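Chopping board

Reading time: 3 minutes

A chopping board, also called a cutting board, is a flat slab of durable material laid on a table or worktop so that food can be cut without harm to the surface beneath or to the edge of the knife. It is one of the oldest and plainest of household tools, and most kitchens hold at least one, often an elderly and much loved one with a dip worn into the middle where generations of onions have met their end.

History

Early boards were simply slices sawn across a tree trunk, and butchers went on using whole sections of trunk, stood on legs, long after the household board had become a thinner and handier affair. Boards cut lengthwise from a plank came into wider use as sawn timber grew cheaper, and by the time the fitted kitchen arrived the rectangular plank board was the usual pattern in British homes. In the market town of Estley, where turning and joinery were once the main trades, the Pomier workshop kept 39 shapes of board in its pattern book, among them a fish board as long as a man's arm and a dainty little thing for lemons.
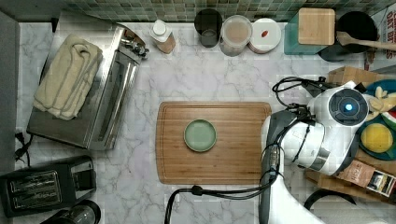 Timber remains the favourite material for home use, and close-grained woods such as beech, maple and sycamore are generally preferred, as they wear evenly and do not pass on any taste to the food. The grain of a plank board normally runs along its length, while an end-grain board is built up from small blocks standing upright, so that the knife slips between the fibres. A shallow groove running round near the edge, like the one on the orange-brown board with the little sage-green plate resting on it, is known as a juice groove and is meant to catch what runs from a roast or a ripe tomato. Some cooks swear by it and others find it a nuisance to wipe out, and many settle the matter quite happily by turning the board over and using the plain side.

Plastic boards are lighter and can usually go in the dishwasher. Glass and stone boards are easy to clean and handsome on the table, but they are hard on knives and rather noisy, and are best kept for serving cheese.

Care
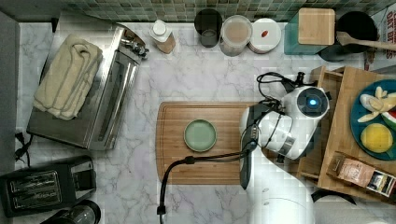 A wooden board should be washed by hand in warm soapy water, rinsed, and stood on its edge to dry so that air can reach both faces. Leaving it to soak is the commonest cause of warping and split joints. Food-grade mineral oil, rubbed in with a soft cloth and left overnight, helps to keep the wood from drying out. Ayuba Asante, whose small handbook on kitchen woodwork is still passed fondly from hand to hand in Estley, advised a fresh coat every February and another whenever the board began to look thirsty.

Raw meat and fish are best given a board of their own. Deep scores can be taken out of timber with a scraper or sandpaper, but a badly scored plastic board is usually replaced.

See also: Butcher's block; Bread board; Kitchen knife

Last updated: February

Contact us | Copyright, all rights reserved | Back to top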